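Comeck Kitchen Arm: the gallery

Grunon rents out the Comeck by the week, with fridge duty among its listed talents. Diarmuid Heffernan handles the bookings and has heard every joke about beer. Our review unit got two kitchens and one crisper drawer it came to regard as a rival. Donal Hayes kept score.

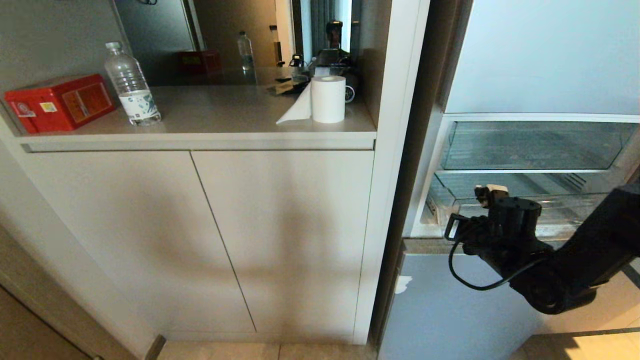
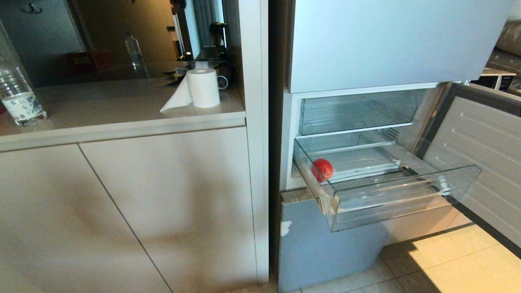
Fridge duty, both shots. Gripper at the drawer in the first; drawer out, with one round red fruit to its name, in the second.

The rental covers setup and 11 stock routines – drawers are number four. Produce is extra, and you supply it. Next gallery: the dishwasher, in March, if Donal is still speaking to us.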